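Gorano ships firmware 2.1 for the Cetthorpe head tracker

Gorano has released a firmware update for the Cetthorpe, its clip-on head tracker for desktop monitors. The update changes how the unit handles recentring and adds a low-power polling mode for laptops running on battery. Sampling in the standard mode stays at 1000 Hz.

Recentring can now be bound to any key or switch input. Previously it was fixed to a double tap on the housing, an arrangement that drew complaints from users with limited hand movement. The dead zone is adjustable in 21 steps and the setting is stored on the device, so it carries over between computers.

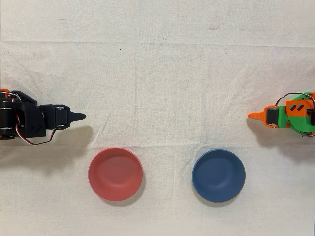 Diễm Văn, who maintains the driver at Gorano, said the low-power mode adds around 19 milliseconds of latency. That is acceptable for pointer control but noticeable in flight simulators - users can disable it per application.

The update is available from 2nd December through the Biltano utility. Units with the original bootloader need to be flashed over a cable, as the wireless dongle will not complete the transfer. Custom colour profiles for the status LED are erased during the process and should be exported first.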